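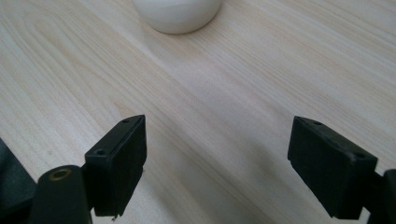
Pale wood, fine grain.

The Toll at Murnow

The sign at the foot of the bridge said that the troll was owed one silver per traveler, two per mule, and that songs would not be accepted.

"There's no troll," said the thief.

"There's a sign," said the priest.

"Anybody can paint a sign."

I was the one carrying the purse, so they both looked at me. I had been carrying it since Akent, where we left with 538 silver between the four of us and a letter from the abbey saying we were fit persons to go down into the tomb at Ongart. I'd read that letter several times on the road. It didn't say who had decided we were fit, or what had become of the people with the last letter.

The bridge was a plain stone thing with one arch. The river under it was brown and slow and didn't look deep enough to hide a dog. Next to the sign was an iron box with a slot in the lid, bolted to the rock.

"Trolls don't bolt things," I said.

"You've met a lot of them?" said the priest.

I had met one, and it was dead, and the man showing it wanted a copper a look. It had seams. I told her this. She said that one false troll didn't make the rest false, and I said it didn't help them either.

Our fourth, the big woman with the axe, had already put her silver in the box and was sitting on the far side eating an onion. She did this sort of thing. In the spring she had paid a witch in Urnell for a charm against drowning and had worn it every day since, over her mail, in which she would have gone down like an anvil.

"How was it?" the thief called across.

"It's a bridge," she called back.

The thief walked out to the middle without paying and stood there with his arms spread. Nothing came up. He jumped once or twice. He leaned over the side and said something about the troll's mother, and a duck went off downstream.

"Well?" he said.

I'll admit I felt pleased. I have spent most of my life being told about things under bridges, and behind doors, and in the north. My uncle wouldn't cut wood after dark on account of a spirit that lived in the ax handle. The abbey at Akent had a bone that bled in February, and I went in February and was told I should have come in the morning. So I walked out onto the bridge as well, with the purse in my shirt, and stood beside the thief and looked down at the brown water.

The priest stayed where she was. She counted out three silver of her own, one for each of us who hadn't paid, and put them in the slot. I could hear them drop. They took longer than they should have. The box was no deeper than my hand and I heard the coins go down and down, touching the sides, and then I didn't hear them anymore, and I never heard them land.

"It's got a pipe in it," said the thief. "Runs down to some cellar. There's a fellow in the village with a bucket."

"Probably," I said.

"You said yourself. Trolls don't bolt things."

The priest walked past us without hurrying. When she was across she turned and waited, and it struck me that the bridge had felt a little warm through my boots the whole time, in a wind that had us all buttoned to the neck. Stone holds the sun. There hadn't been much sun.

We crossed. Nobody grabbed anyone. On the far side there was a second sign, facing the other way for people coming from Ongart, with the same words in the same paint, except that somebody had added a line at the bottom. It said that those returning from the tomb paid half.

"That's decent," said the woman with the axe.

"It's a trick to get people to come back this way," said the thief.

I looked for a second box, to see how it was fixed to the rock. There was only a smooth place with a slot in it, cut straight into the stone, and the edges of the slot were worn round. I put my ear to it and listened for the fellow with the bucket. Then I took one silver out of the purse, which I wrote down afterward as bread, and pushed it in while the others were arguing about where to camp.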